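24 March 2024

Notes from the open day at the Karam lab in Dremthorpe, written up for the newsletter. I run the back room of a small laundry with two other people, and I went with one question: can any of these machines fold a towel yet?

The doors opened at ten. Parking is behind the building, and the sign for it is easy to miss. Visitors were split into groups at the front desk, and mine was led by Laine Lapiņa, an engineer who has been on the folding project from the start. She asked what each of us did for a living. When I said laundry, she told me I would probably be let down by the speed and should look at the handling instead.

The folding station is a table covered in green felt, with one arm and one kind of item: terry towels, all the same tan. I asked about fitted sheets and got a laugh from the whole team. Towels are hard enough. A stiff part keeps its shape when you pick it up. A towel has a new shape every time, and the software has to work out where the corners went.
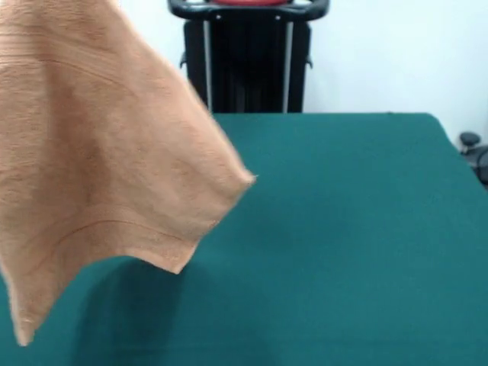 ## What the arm is asked to do

The task is written on a card by the door. Take hold of a corner, bring it over, lay it down, let go. A person does that with two hands and no thought at all. With one arm, every fold has to be done from one side, and the rest of the towel is free to slide or drag.

Walid Nassar, who looks after the hardware, said they picked terry because it's what hotels and gyms send out most. The loops give the fingers something to hold. They also catch on the felt, so there is some give and take there.

Najwa Sfeir keeps the log. A try counts as good only if the towel ends up square enough to stack. She has 2190 tries in the log so far and would not give me a success rate, as the rules for scoring were changed partway through. I thought that was fair. I did ask whether a flap folded in toward the middle counts for anything. It goes down as a partial.
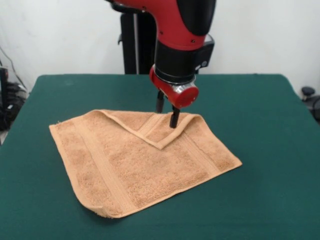 ## Speed and cost

My best folder does a stack of 50 bath towels before her first coffee break. The arm is far behind that. I didn't put a stopwatch on it, and the team doesn't claim it is fast. Laine's view is that speed comes last and that there is no point in doing a bad fold quickly.

Price was the other thing everyone in the group asked about. Issa Dabbas, who runs a uniform service called Makham, wanted a monthly figure. There isn't one. The lab isn't selling anything, and the company they work with on the software, Ivetti, is still deciding whether to offer a lease. Walid said to ask again in April.

I spent most of my time watching corners. When we train a new hire, the first lesson is to pick the towel up by a corner and let the weight of the cloth open it out. The arm works from the same idea, with the corner pinched high and the rest sloping down to the table.
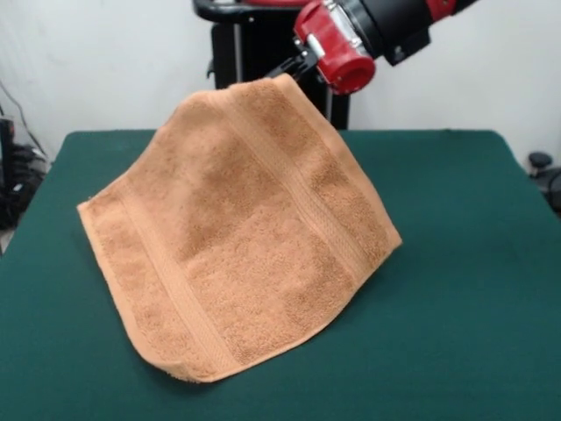 The trouble is what comes after the corner is up. A person shakes the towel once and it falls straight. The arm can't do that safely yet with people nearby, so it has to drag and lay, and small errors add up. Hussam Khalaf writes the motion code, and he told me a fold that starts crooked usually stays crooked. They would sooner drop it and start over than try to fix it halfway.

We were shown a short talk after that, in the room across the hall. It covered loading dishwashers and wiping counters, which the lab plans to look at next. The coffee was good. The slides were too small to read from the back.

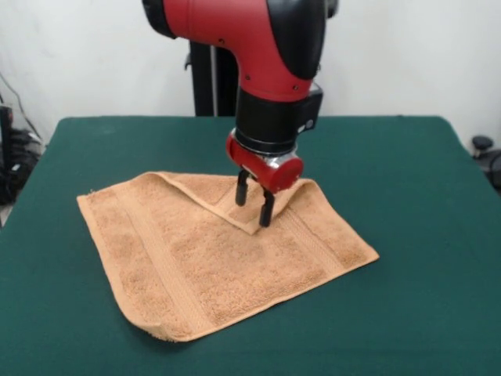
For a shop like mine, the answer today is no. We handle mixed loads – bath towels, aprons, tablecloths, the odd dog blanket – and a machine that knows one kind of towel would stand idle most of the shift. I would also want a cleaner finish. With the flap folded over, the near left corner of that tan towel was curling up, and a customer would send a stack like that back. A hotel laundry doing the same item all day might see it differently, if the speed comes up.

The lab takes visitors again in April. Sign up at the front desk or call extension 1923, and ask for Laine's group if you want the folding station. Bring a sweater, they keep the room cold.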